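I have been putting off writing down my notes on stainless steel bowls, and then my neighbor Roksolana Symonenko asked me for the third time how I keep mine from looking like an old hubcap, so I suppose it's time. I own more of them than any one person should (don't ask my husband), and I use them for dough, salad, buttons, you name it.

## Give the bowl more room than you think

I like a wide, round bowl for anything ball-shaped, whether it's portions of dough or the kids' craft balls. Two or three pieces in a big bowl are so much easier to pick out than a dozen crammed into a small one — your fingers fit down the side, and nothing gets squashed or hops out onto the floor. On a white tabletop it's easy to spot crumbs and smudges too, which I find either helpful or annoying, depending on the day! 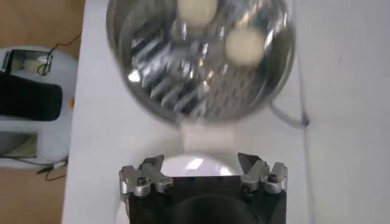
## Getting the shine back

Warm water and a drop of dish soap will do for most days. For cloudy spots, I sprinkle in baking soda, add just enough water to make a paste, and rub it around gently with a soft cloth, always going the same way as the grain if your bowl has one. Then rinse well and dry it right away. I mean right away, with a proper dry towel, while you're still standing at the sink.

The rim is where I always get lazy. Tilt it toward the light and any streaks will jump right out at you — a polished rim shows absolutely everything. A teaspoon of white vinegar on the cloth takes them off, and then one more rinse.

## A place to set it down

I keep the bowl low and to one side, against a plain stretch of wall, and anything with a screen goes up on a shelf where I can read it without leaning over my work. Flour and keyboards do not mix, and I learned that one the expensive way.
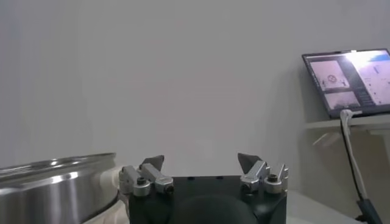 ## Putting bowls away

Nest them largest to smallest with a paper towel in between, so they don't scratch or get stuck together. If two do get stuck, put cold water in the inner one, stand the outer one in warm water for a minute, and twist gently.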